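Subject: Re: [grellura-kitchen] Small bins for the spice shelf, and a furikake question

Hi all,

Thanks for the replies on this! I'm answering the shelf question first and then getting to the good part, the rice.

> On the Grellura list, the Tiwari kitchen wrote:
>
> We have one deep shelf, 16 inches front to back, and everything small
> ends up behind everything tall. Do you sort by size, by cuisine, or by
> how often you reach for it? Also, does anyone go through furikake fast
> enough to keep two jars open?

By how often you reach for it, every time. I tried sorting by cuisine last November and it lasted until the first night I made soup, which wanted cumin, bay and soy sauce all at once. Now each shallow bin gets whatever I use together, and the whole bin comes out to the table and goes back in one trip. 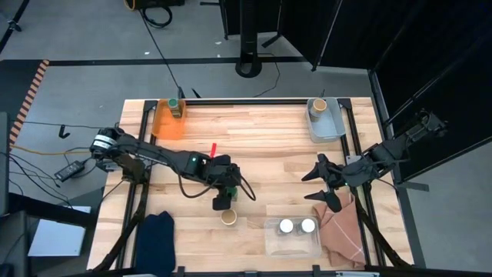 Shallow bins beat deep ones for this, and I'd go clear if you can find them. I had a set of lovely tall ones from Cirkby and ended up digging in them like a toy box. With a low clear one, such as the rectangular one with the two white-lidded jars side by side, you get at everything from the top and you can lift a jar out without knocking its neighbor over. Tall cans are happier in something with higher walls -- the orange bin has the green can in it, lid sticking up over the rim, and that's plenty to grab. Kraft cups are great for odds and ends too (tea bags, twist ties, the measuring spoon that never nests).

On your 16-inch shelf, I'd run the bins front to back like drawers. Leave a finger's width between them or they bind up.

Now, furikake! Yes, we keep two jars, and yes, we get through them.

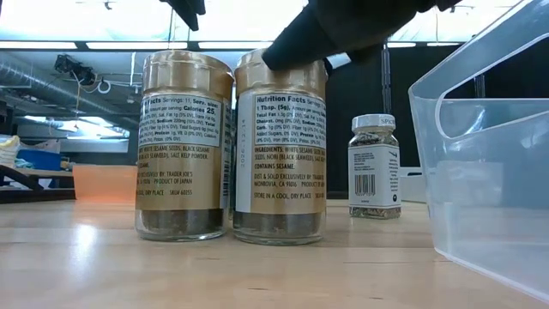 *Page last changed: November, list archive copy*

It's the Trader Joe's one with the gold caps, white and black sesame with seaweed, salt and kelp powder. The label says 25 calories a serving, so I am not shy with it. My rice bowl for two:

- 240 g short-grain rice, rinsed and cooked
- 20 minutes covered, off the heat
- a splash of rice vinegar
- furikake until the top is speckled all over

It's also wonderful on popcorn, on cucumbers, and on a fried egg -- please try the egg. If you open both jars, mark the lid of the older one and finish it first. The label asks for a cool, dry place, so keep that bin away from the stove end of the shelf.

Does anybody from the Tamuteo group still have the pattern for those fabric shelf liners? I'd love to make a couple before I reorganize the baking side.

Happy sorting!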